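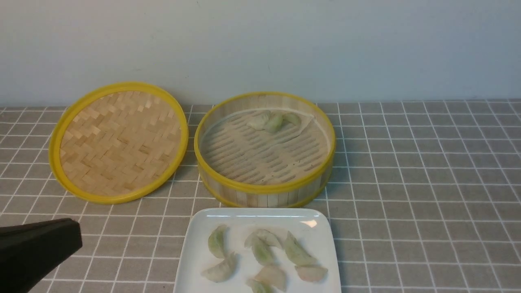
So I've agreed to keep score again this summer. I said in May that I was done with it, and I meant it, right up until Flora MacRitchie called me at dinner time and said the Clarnasau second team had no scorer for the whole back half of the season. She's been running the fixtures for our little league longer than I've been going to matches, and she has a way of leaving a silence on the phone that you end up filling with the word yes.

For anyone new here, we play club cricket in a part of the country where most people think it's something to do with insects. Four teams, three grounds (Skernum share with us, which is its own blog post), and a season that starts too early and gets rained on until school's out. I don't play anymore. My knees are fine, I was just never any good, and my highest score is still the 12 I made against Prullus when their best bowler was at a wedding.

Scoring, though, I do love. I still use a paper book with four colors of pen, one for each bowler until we run out of colors, and then it gets messy. There's an app now and the league would like us all to use it. I tried it for two matches last year and my phone died in the 31st over of the second one, with our captain on 89 and asking me from the middle of the field how many he needed. I had to work it out backwards from the Skernum scorer's book, with him waving his bat at me the entire time! He got out the very next ball. He's mostly forgiven me.

What I've been doing this week is going through the old books, because Flora wants career totals for the end of season dinner. They go back to 2000, when the club restarted, and some of the early ones are in pencil and have had coffee on them. I've got one batsman who I'm sure finished on 963 runs for the club, and he has been telling people for years that he passed a thousand. I've added it up three times. I'm going to let Flora tell him.

The other one that made me laugh was the season we scored 397 runs as a team in extras – wides, no balls, byes, all of it the other side's doing – and they still beat us to the Masilela Cup. Not one of our batsmen got anywhere near that. The extras should've had their name on the trophy.

Anyway, first match back is away at Prullus, one o'clock start, and their scorers' table is under the only tree, so I'm already happier than I'd be at home. I need to buy a green pen. I also need to find the clicker, which I last saw in the glove compartment of a car I've since sold, so if anybody from the club is reading this and has a spare, please bring it along.

If you've ever thought about learning to score, come and sit with me for an afternoon. You'll get lost by the fifth over, everyone does, and then somewhere after the tea break you'll notice you're filling in the dots without thinking about it. Bring a cushion, the Prullus bench has a nail in it.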